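Bekonari demonstration study: progress report to Zeltholm
19 August 2019
Prepared by Oluf Nørgaard

Status

Work package 2 (collection of demonstrations by hand) is under way and slightly behind plan. Work package 3 (remote control) has started. Spending is within budget.

Hand-held collection

Operators have recorded 1,416 demonstrations with the hand-held gripper. After screening, 131 were rejected, mostly for lost tracking or a missing start marker. The target of 1,000 usable demonstrations has therefore been met, but the spread across object types is uneven. Small boxes and cutlery are over-represented, and glazed and rounded items are short. The remaining sessions will be given to crockery.

The gripper fingers were replaced once during the period. The new set from Ragnarsson is stiffer and closes more evenly, but the opening width has to be calibrated again after each change. Mogens Laxdal has written a short procedure for this, and it is now part of the session checklist.

Remote control

The Uleo link was installed and tested on the bench arm. Delay is acceptable for slow placing tasks and too high for anything involving contact with a second moving object. We have 300 remote demonstrations so far. They take longer to record than the hand-held ones, and operators tend to pause before each grasp – these pauses are being trimmed before training.

Open issues

Close approach to large glazed objects remains the main difficulty. At short range the object fills most of the view, and the tracker has little left to hold on to apart from highlights and any printing on the surface.
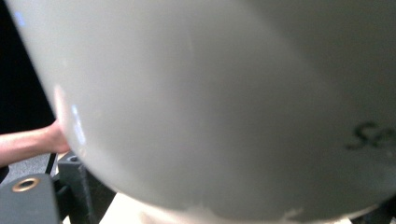 Two changes are being tried. The first is a slower final approach, with the operator keeping part of the background in view for as long as possible. The second is a wider lens – one unit is on order. If neither is enough, we will add a side camera on a fixed stand and accept the extra set-up time.

Next period

Crockery sessions and the lens comparison come first. A first trained policy for placing tasks is due in December. No change to the budget is requested.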